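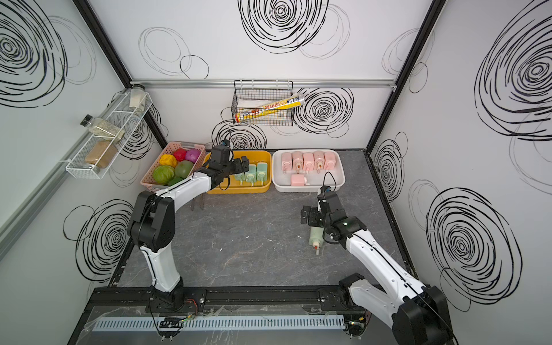 Clubs > Robotics > Two-Arm Sorting > FAQ

Last updated 3/18/26

What do students do in the sorting class?
Students teach a pair of robot arms to sort small parts by color into trays. Each pair of students gets one task and works on it for the whole term. Pink goes in the white tray and green goes in the yellow one, and a part lying on its side on the table still has to be picked up. The vegetable basket stays where it is and is not part of the task.

Do I need to know how to code?
No. You start by moving the arms by hand control and recording what you do. Coding comes later, and Henok Sisay runs a help hour for anyone who wants it.

How are the parts set out at the start of a run? 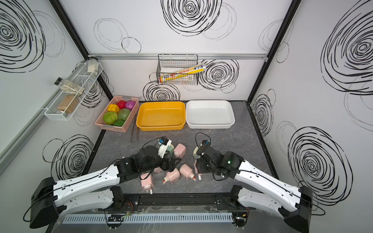 Your partner places them, and you don't get to choose where they go. Swap roles after every run. Please don't line them up to make it easier, as those runs will be thrown out.

Can both arms be used at once?
Yes, once you have passed the one-arm check. Most pairs use only one at first.

How is a run scored?
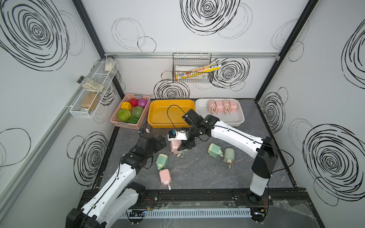
A run is scored on parts in the correct tray when time is called. A part still held in a gripper does not count, even if it is the right color and close to its tray, so a pink one in the fingers adds nothing to the four in the white tray. Dropped parts can be picked up again with no penalty. The most you can earn over the term is 800 points, and you need 585 to enter the Ristus meet in August.

What should I check before I submit my recordings?

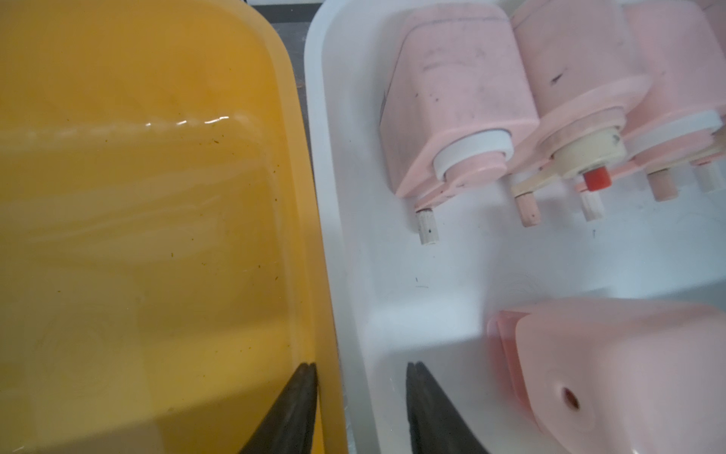 Watch every run from the wrist view as well as the table view. Delete any run where you bumped the camera or stopped early. Submit 49 good ones, named with your team name and run number.

Is there a fee?
No. You do need a signed lab form before your first session. Forms go to Folasade Jibrin.

What if I miss a session?
You can miss 2 without losing your place. Write to Berhanu Gebru to book a make-up time.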